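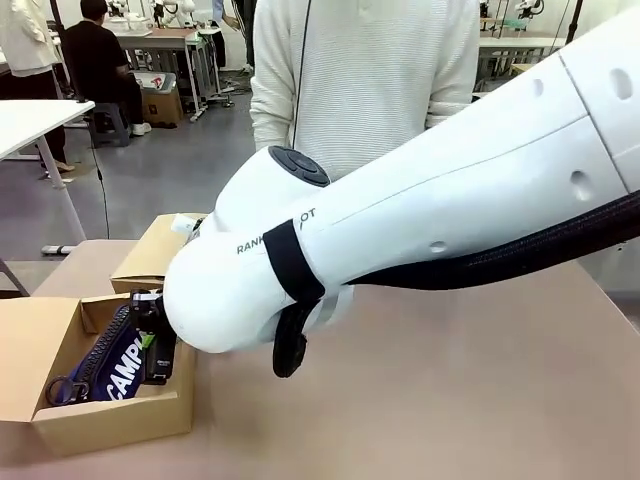
Packing & Storage > Small stuff, pouches and boxes
Last updated: 11th August

tinpeg
Right, I need opinions before I tape anything shut. We're moving in with my sister while the roof gets done and I've decided that all the little things go in zip pouches first, then the pouches go in plain cardboard boxes. So chargers in one, first aid in another, camping bits in the navy one, sewing stuff in whatever's left. My husband thinks it's daft and says I'm packing everything twice. Is it daft?

mossy_gate
Not daft at all! I did exactly this in May and it was the only part of our move that went well. You open a box at the other end and lift out six or seven things instead of scrabbling for loose batteries under a colander. Do it do it do it.

Kettleby80
I'm with your husband, sorry. A pouch is lovely if you can remember what's in it. I had a Lema set, all the same grey, and I ended up unzipping every single one looking for the tin opener. A shoebox with the lid off would have told me in a second.

tinpeg
Well yes, but mine are all different, and a couple have got writing on. I'm not going to confuse the camping one with the plasters.

Chepkoech Mrema
Different colours is the trick, I think. Mine are mostly Trumier ones from the market and the zips are a bit stiff but they've lasted. What I'd say is put them in the box standing up if you can, with the zip at the top, like files in a drawer. I lay mine flat the first time and of course the one I wanted was always at the bottom (always the phone chargers, always at eleven at night).

Kettleby80
Standing up only works if the box is full though. Half full and they all slump over in the van and you're back to a heap.

Chepkoech Mrema
So fill the gap with tea towels! They've got to go somewhere.

mossy_gate
Ooh yes, or socks. I did socks.

dunlin
Can I ask about the boxes? I'm about to buy some and I can't decide between small and large. The Bamex shop has a bundle with tape for £80 which seems a lot for cardboard.

tinpeg
£80!! No. Ask at the greengrocer. Mine were free and they're perfectly sound, I just put a new strip of tape along the bottom. Small ones for pouches, definitely. I filled a big one with books last time and we had to unpack it in the hall.

Kettleby80
Careful with greengrocer boxes, I got one that smelled of onions and so did my pillowcases until Christmas.

dunlin
Noted, no pillowcases. What do you all do about labels?

Chepkoech Mrema
Room on the side, contents on the top, thick pen. And leave the flaps open till the last night, you will think of something else. I taped one up too early and had to cut it open for my own house keys.

Kettleby80
Side AND end, if they're getting stacked. But yes to leaving them open, we agree on something.

tinpeg
Ok, flaps are staying up. One more: does anyone take the rings and clips off the pouches? Mine kept catching on each other when I pulled them out.

mossy_gate
I leave them on, I hang the pouches on hooks afterwards. Tuck the ring under and it's fine.

dunlin
I'd take them off and then lose them, so I'm leaving mine on too.

tinpeg
Leaving them on, then. Off to find the sewing things, back tomorrow with the kitchen drawer, which is a whole other thread.

Filed under: moving house, cardboard boxes, zip pouches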